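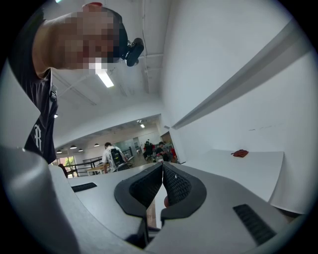
Golob Tabletop Items: Data Card

Version 61, May 2018
Maintained by Danica Kolev and Panagiotis Bošković, Daltstead

Summary
Golob Tabletop Items is a collection of short recordings of ordinary objects being handled on white tables. It covers desk items and soft goods, including cloths left folded or crumpled. The collection contains 300 recordings of 127 objects.

Setting
Recordings were made at the Daltstead site, in rooms that remained in normal use. Other people, furniture and ceiling lights may therefore appear in the background. Faces are obscured before release.

Desk items
Each item in this group is placed on the table by itself, at any angle to the edge. Calculators, staplers and tape dispensers are listed under "office" in the index. The starting position is not standardized — users who need a fixed layout should select the subset marked "aligned."

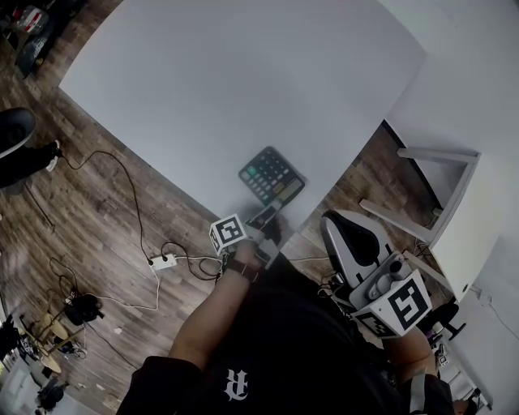 Desk items group: black desktop calculator on a white table.

Known limits
Table color does not vary. Pale objects are harder to separate from the surface than dark ones, and transparent objects were left out. Item weights were recorded only from February onward.

Contact
Corrections to object names should be sent to Vilja Hyvönen, with the item number and the version of the index used.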